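Jarnora Printed Marker Labels and Sheets

Black-and-white square-code markers on plain white paper, sold as single labels or as sheets of four. For benches, panels, bins and calibration work.

Item no. 582
Sold by: Rathjen
Ships from: Marnmont
In stock: 1,204 packs

Single labels are taller than wide and come with a thin gray dashed outline. Cut on the outline and leave the white margin in place. Readers need it to find the edge of the black field. Sheets carry a two-by-two grid with a wide white margin.

Each pack holds 7 sheets or 71 single labels. Packs are not mixed. If you need both, order both.

Putting them up
Wipe the surface and let it dry. Press the label flat from the middle outward. On curved parts, pick a flat face if there is one. Sheets can lie loose on a table or be taped at the corners – matte tape only, as glossy tape throws glare across the code.

Sheets are uncoated and will mark if they get damp. Replace any label that has a scratch through the black area.

Codes
Packs are numbered in sequence from the Histbridge print run. To match codes you already have, put the first and last number in the order notes. Reprints of a single code take longer and can't be returned.

Questions about sizes or custom codes go to Ivana Espinoza at the Rathjen order desk. Orders placed before noon leave the same day. The next print run is in October.
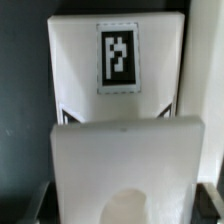
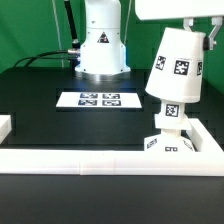

First picture: single label on a white panel. Second picture: four-marker sheet on a black table.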